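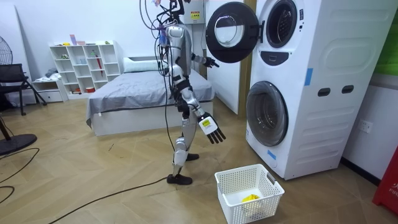

Figure 2. Humanoid at the stacked washer, one hand raised toward the open upper door. The basket holds a yellow cloth.

4.2 Comparing the two controllers

We ran the door task with both controllers on the same arm and hand. The Mivau controller plans the whole reach before moving; the Barkance controller replans as it goes and is, to put it kindly, open to suggestion. Each was given 500 attempts at the upper door, started from varied standing positions.

Mivau completed 393 attempts. Its failures were orderly: the fingers closed with great confidence on a patch of air beside the rim, and the arm then performed a flawless pull. Barkance did better when the robot stopped short of its mark, but it lost 35 attempts to what our logs call "indecision," a label proposed by Stojanovska and never improved upon. In these runs the hand hovered near the glass until the time limit expired.

Swapping the stock fingertips for the softer Yordanov pads helped Mivau very little, as a better grip on nothing is still nothing. With Barkance the pads cut slips off the rim by roughly half. We therefore kept them for the basket trials in Section 4.3, where the cloth introduced problems of its own. Cárdenas tuned both controllers in April and maintains that neither was his favorite.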